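Rechercher sur le site OK Entrez un mot-clé

Le riz cru : un grain qui coule presque comme de l'eau

Par Eleni Golob
28 janvier 2019

Le riz cru est un solide. Chaque grain est dur, garde sa forme et ne s'écrase pas entre les doigts. Pourtant, si l'on incline un récipient rempli de riz, les grains se déplacent ensemble, descendent la pente et remplissent le fond du récipient suivant. Ce comportement ressemble à celui d'un liquide. Les scientifiques lui donnent un nom : ils parlent de matière granulaire, ou de milieu granulaire.

Qu'est-ce qu'une matière granulaire ?

Une matière granulaire est un ensemble de petits morceaux solides, assez gros pour qu'on puisse les voir et assez nombreux pour qu'on les manipule par poignées. Le sable, le gravier, le sel, les lentilles et le riz en font partie. La farine en est proche, mais ses particules sont si fines qu'elles collent les unes aux autres ; on parle alors plutôt de poudre.

Les grains se touchent par de petites surfaces. Aux points de contact, il y a des frottements. Le frottement est la force qui freine deux objets lorsqu'ils glissent l'un contre l'autre. Entre ces points de contact, il reste de l'air. Un bac de riz contient donc deux choses : du riz et de l'air. Si l'on secoue doucement le bac, les grains se rapprochent, une partie de l'air s'en va et le niveau baisse. La quantité de riz n'a pas changé.

La forme du grain

Le grain de riz blanc est allongé. Avant d'arriver dans la cuisine, il a perdu plusieurs couches. La première est la balle, une enveloppe sèche et rugueuse qui ne se mange pas. La seconde est le son, une pellicule brune et fine. Le riz complet garde son son, le riz blanc ne l'a plus. La partie qui reste est surtout faite d'amidon, une réserve d'énergie fabriquée par la plante.

La forme allongée a des conséquences. Une bille roule dans toutes les directions. Un grain de riz roule mal : il glisse, pivote, se couche sur le côté. Lorsqu'il tombe sur une surface dure, il rebondit dans une direction difficile à prévoir, selon qu'il touche le sol par la pointe ou par le flanc. C'est pour cette raison que des grains échappés d'une cuillère ne restent pas tous au même endroit.

Le tas et sa pente

Versez du riz lentement, toujours au même point, sur une surface plane. Il se forme un tas en forme de cône. Au début, le tas monte. Ensuite, de petites avalanches descendent sur les côtés et le tas s'élargit, mais la pente reste presque la même. L'angle entre cette pente et la table s'appelle l'angle de repos.

Un liquide n'a pas d'angle de repos. L'eau versée sur une table s'étale jusqu'à former une flaque. Le riz, lui, peut supporter une pente, car les frottements retiennent les grains. Si l'on ajoute des grains au sommet, la pente devient trop forte, les frottements ne suffisent plus et une avalanche part. Les géologues étudient ce phénomène sur les dunes et sur les éboulis de montagne.

Le même riz n'a pas exactement la même pente chaque fois. Le résultat dépend de la hauteur de chute, de la vitesse à laquelle on verse et de l'humidité. Un riz humide tient une pente plus raide : l'eau forme de minuscules ponts entre les grains et les attache.

Transvaser : le travail à faire

Transvaser signifie faire passer une matière d'un récipient à un autre. Avec le riz cru, l'activité demande peu de matériel :

– un bac à bords assez hauts pour le riz ;
– un récipient vide, par exemple une tasse, un bol ou une assiette creuse ;
– une cuillère ;
– un plateau à rebord, posé sous l'ensemble ;
– 200 grammes de riz blanc cru.

Étalez d'abord le riz dans le bac. Prenez-en une cuillerée et gardez la cuillère horizontale. Déplacez-la au-dessus du plateau, puis inclinez-la près du récipient d'arrivée. Recommencez 11 fois en gardant la même hauteur. Notez ensuite ce que vous observez : la forme du tas, sa largeur, les endroits où se trouvent les grains tombés à côté.

Refaites l'essai en versant de plus haut. Un grain qui tombe de plus haut arrive plus vite. Il possède davantage d'énergie au moment du choc et il rebondit plus loin. Dans la classe de Kieran Dawber, à Pemthorpe, les élèves notent les deux essais sur une même feuille quadrillée, au crayon pour le premier et au stylo pour le second. La comparaison se lit alors directement.

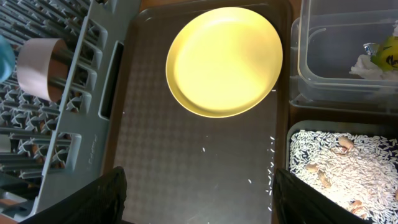
Le choix du récipient d'arrivée modifie aussi le résultat. Une assiette offre une grande ouverture, donc une cible facile, mais son bord est bas et arrête mal les rebonds. Une tasse a une ouverture plus étroite – il faut viser – et ses parois hautes gardent presque tout ce qui entre. Un bac rectangulaire réunit les deux avantages, ce qui explique son usage fréquent pour stocker les grains.

La surface du plateau compte également. Sur un plateau lisse, un grain glisse longtemps avant de s'arrêter. Sur un plateau dont la surface est en relief, il rencontre des bosses et des creux qui le freinent. La couleur joue un autre rôle : le riz blanc se repère mieux sur un fond sombre. Les physiciens disent que le contraste est plus fort.

Pourquoi le riz se bloque-t-il dans un entonnoir ?

Dans un entonnoir étroit, le riz s'arrête parfois de couler alors qu'il en reste beaucoup au-dessus. Quelques grains se sont appuyés les uns contre les autres et ont formé une voûte, comme les pierres d'un pont. La voûte porte le poids des grains placés au-dessus. Un petit choc sur le côté de l'entonnoir déplace l'un des grains et l'écoulement reprend.

Les ingénieurs rencontrent ce problème dans les silos, ces grandes tours où l'on garde les céréales. Ils élargissent l'ouverture ou font vibrer les parois. Il ne faut jamais entrer dans un silo ni jouer sur un tas de céréales : les grains s'y comportent comme un liquide épais et une personne peut s'y enfoncer.

Ranger

Les grains tombés se ramassent à sec, avec la main ou avec une petite brosse. Une éponge mouillée n'est pas adaptée, les grains s'y collent. Le riz qui a servi à l'activité ne se mange plus. On peut le garder dans un bac fermé, au sec, pour un autre essai. Les récipients se lavent séparément. Il faut les laisser sécher complètement avant de les réutiliser, sinon les grains adhèrent aux parois.

Un enfant de moins de 4 ans ne doit pas rester seul avec des grains crus.

Vocabulaire

Amidon : réserve d'énergie contenue dans de nombreuses graines.
Angle de repos : angle de la pente d'un tas qui ne s'écroule pas.
Frottement : force qui freine deux surfaces en contact.
Transvaser : faire passer d'un récipient à un autre.
Voûte : ensemble de grains qui se soutiennent et bloquent le passage.

Articles récents

Le sel et le sable : comment les séparer
Pourquoi les lentilles gonflent dans l'eau
Mesurer un volume sans verre gradué
Les dunes avancent-elles ?
Visite du moulin de Plukness
De la graine à la farine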